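Why I'm keeping the hand-held gripper, and what I'd change about the subscription

I've had the Skitido kit for a whole winter now, which is longer than I've kept any bread maker, and people keep asking me whether it's worth the money. So I'm going to say what I think, at length, because the short reviews I've seen all talk about the hardware and stop there.

If you've missed it, the idea is simple enough. Skitido sends you a gripper that you hold in your own hand, with a camera on it, and you do ordinary household jobs through it instead of with your fingers. The recordings go off to be used in teaching robots to do the same jobs. You pay 400 pounds for the starter kit, and you get credit back for every session they accept. There's a rival from Rathjen that does more or less the same thing with a glove, and I tried that for a fortnight at a friend's house in Stunbridge. The glove is comfier. I still like the gripper more, and I'll come to why.

First the grumble, and it's a big one. The task list is dull! I don't mean the jobs are dull (of course they are, it's laundry), I mean the list reads as if it was written by someone who has never put away a jumper in their life. "Fold garment. Place garment." Which garment? A T-shirt and a thick knit are two different animals. A T-shirt goes where you put it. A knit slumps and springs back, and it catches on itself, and if there's a zip in it somewhere you have a stiff bit that wants to go its own way. I did 23 sessions in February and most of them were clothes on a bed, and I'd say I learnt more about wool than I did about robots.

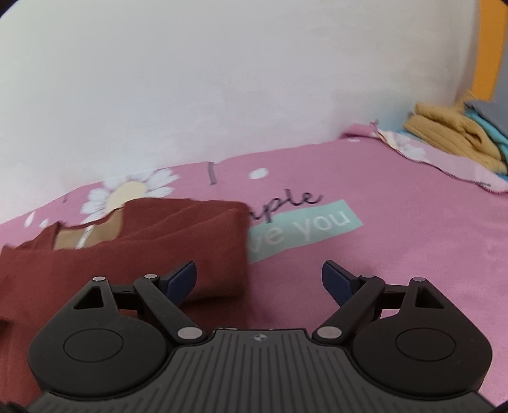
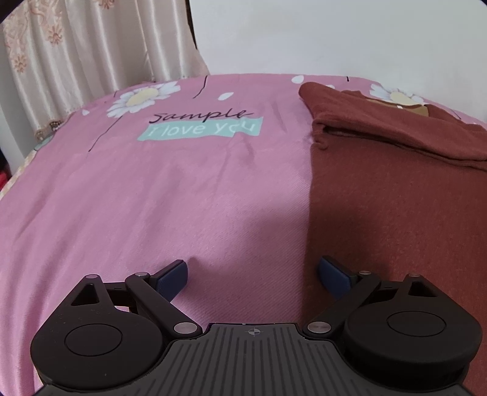 The jaws are open in both of these, over the pink bedspread with the daisies.

The reason I prefer it to the glove is that it makes you honest about what two fingers can do. With the glove on I kept cheating. I'd tuck a sleeve under with my little finger, or smooth the whole thing flat with my palm, and none of that is any use to a machine that has two pads and no palm. With the gripper you can't. You have to pick an edge, close on it, lift, and think about where the rest of the cloth is going to swing. My first attempts were dreadful. I'd grab too much and drag the sheet along with it. By the end of the month I was pinching one layer at a time and feeling very pleased with myself, and my shoulder ached like anything.

That brings me to the weight. Skitido says the thing weighs 993 grams, and I believe them, but a bag of sugar held at arm's length over a bed gets heavy fast. I'm not tall, and a low bed means bending as well. They sell a wrist strap as an extra and I think that's cheeky. It should be in the box. I'd also like a left-handed page in the instructions, even though the gripper itself doesn't care which hand you use.

Now the money, which is the part I feel crossest about. The Orkow plan (that's the name of their monthly membership, don't ask me why) gives you credit only for sessions that pass their checks, and they won't tell you what the checks are. I've had a neat, slow, careful fold turned down and a clumsy one go straight through. Maybe the clumsy one was more useful! I can well believe it, a robot has to learn to get out of a muddle as well. But then say so, and I'll stop doing everything three times over trying to make it pretty. A line of feedback per session would do it. Even a word.

I do have a wider worry, which is that it's very easy to sell people a kit like this as a way of helping the future along while charging them for the privilege. It took me most of the winter to earn back that first 400, and that's with a patient household and a lot of washing. If you've got small children or a job with long hours I'd think hard before buying. Renting would make far more sense, and I've written to tell them so.

Would I send mine back, though? No. I like the work. It's fiddly and quiet and it has made me look properly at jobs I've done half asleep for thirty years. Next on my list is pillowcases, and I'm dreading the corners.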